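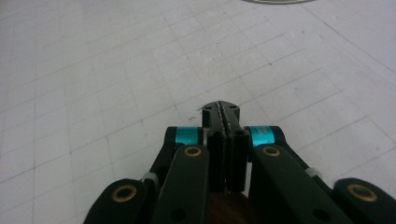 Un pont, ça prévient. C'est la première chose que m'a dite l'ingénieure que j'ai rencontrée en juillet, sur un parking en plein soleil, à deux pas de l'ouvrage de Prostgate. Elle s'occupe des ponts routiers chez Erkirance depuis des années et elle parle vite, avec les mains, en surveillant les camions qui passent derrière moi !

Je voulais savoir pourquoi la réparation traîne autant. « On a rendu notre rapport il y a 2 ans, me répond-elle. Les joints de chaussée laissent passer l'eau, les appuis souffrent. Les travaux, eux, attendent le budget. » Pour l'instant on limite le tonnage, on revient mesurer les fissures et on recommence au printemps suivant.

Le pont a presque 90 ans. Je lui demande (un peu bêtement) s'il va tomber. Elle rit. « Non, sinon je l'aurais fermé. Mais chaque hiver, la facture grimpe. »

On parle ensuite de Cuadros, la commune d'en face, qui paie la moitié de l'entretien et aimerait bien payer moins. Là elle choisit ses mots — je sens que le sujet est sensible. « Ils ont quatre ouvrages à charge et une petite équipe technique. Je ne leur jette pas la pierre. »

Et le fameux projet Hisia, le pont neuf dont tout le monde cause au marché ? Elle hausse les épaules. « Très joli sur les plans. En attendant, il faut bien passer la rivière sur celui-là. » Si on lui donnait carte blanche, elle commencerait par l'étanchéité et les évacuations d'eau. « Ça ne s'inaugure pas, une gouttière », ajoute-t-elle en cherchant ses clés de voiture.

La prochaine réunion publique a lieu le 25 août à la mairie de Cuadros. J'y serai, avec mon carnet et sans doute trop de questions.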